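Garra Trilo - kit para clubes e equipas escolares

A Trilo nasceu no clube de robótica da Pukden e continua a ser montada a pensar em quem aprende a fazer, com as mãos na bancada e muitas perguntas! Os dedos são revestidos de espuma preta e as pastilhas interiores, serrilhadas, servem para apanhar coisas finas - argolas, correntes, tiras de metal. 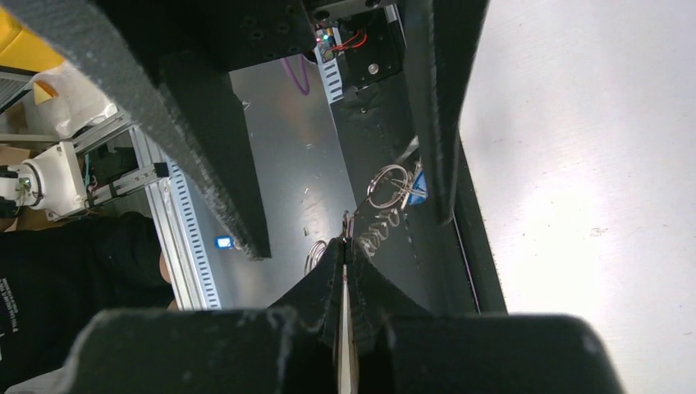
Para a prova de objetos pequenos da Taça Trostholm, aconselhamos começar devagar e com a garra quase fechada. É um treino viciante, a sério.

Conteúdo: garra, 22 parafusos, 20 pastilhas de reserva e guia de exercícios em português.
Bateria: 3,000 mAh, vendida à parte
Compatível com o braço Sarıgül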